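Notes from a very small film

13 October 2002

We wrapped on Batham last night, if "wrapped" is the word for six people standing in a car park in Gourlay arguing over who had the van keys. I had them. They were in the coat I had been wearing since breakfast, and I let the discussion run for a good while before I checked.

For those who have wandered in by accident, Batham is a short film about a man who goes back to his late mother's house to sell it and spends most of the time not selling it. Fernanda Fonseca wrote it and directed it. I produced it, meaning that I bought the sandwiches and lay awake. It should come out at 29 minutes, a length which, I have since been told by three separate festivals, is too long for a short and too short for anything else.

The budget was 3,000 pounds. I'd like to say we spent it on the screen. We spent a good deal of it on parking.

The light in the kitchen

Gavin MacRitchie shot it, and I want to put down something about how he works before I forget. He doesn't say much. On the first morning he walked into the kitchen, looked at the window, looked at the two lamps we had hired at ruinous expense, and asked if anybody had a bedsheet. We hung the sheet outside on a clothes line, bounced the daylight off it, and the lamps went back in their boxes until the night scenes in September's last week, when one of them blew.

The kitchen looks lovely. It looks like the kitchen of somebody who has died, and I mean that as praise. Fernanda had a whole page of dialogue for that scene and cut it down to a line and a half after seeing the first take on the monitor. Ruairi Skinner, who had learned the whole page on the train, took it very well for an actor. He only mentioned it at lunch, and again at tea, and in the van.

My one contribution was to move a shelf. Fernanda wanted it out of the hallway so Gavin could get the camera back another foot, and I moved it, and then for continuity I moved it back, and then there was a pick-up shot and I moved it again. I know that shelf better than I know some of my cousins. 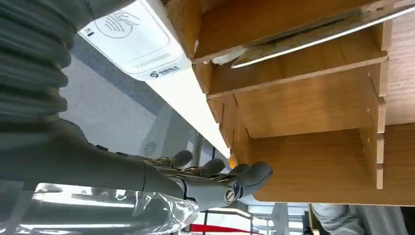 Sound, and the lack of it

Angus Mackay did our sound and he is a patient man. The house is under a flight path, which we knew, and next to a primary school, which for some reason we had only ever visited during the holidays. There is a take of Ruairi's big speech that is the best thing he did all month, and behind it you can plainly hear a recorder group having a go at "London's Burning". Angus thinks he can get rid of most of it. Fernanda thinks we should keep it. I think I will be asked whether we have to pay somebody for "London's Burning".

We did 52 set-ups in all. On our worst day we managed two, and one of those was of a kettle.

What happens now

Mansa Korletey is cutting it in her spare room on a machine that needs a rest every hour or so, much like the rest of us. She has already told me that the opening can lose a minute and that the kettle is staying. There is a rough assembly due in a fortnight and I have promised not to ring her before then. I have rung her twice.

After that we send it to Redura for the grade, where a kind person is giving us 10 hours at a rate I have agreed not to repeat, and then to the Vedalitz festival, if they'll have us. The entry form wants a synopsis of no more than fifty words and a photograph of the director looking thoughtful. Fernanda has refused the second. I am on my ninth go at the first, and so far every version makes it sound like a film about estate agents.

The van goes back tomorrow. There is still a bedsheet in it, if it's yours.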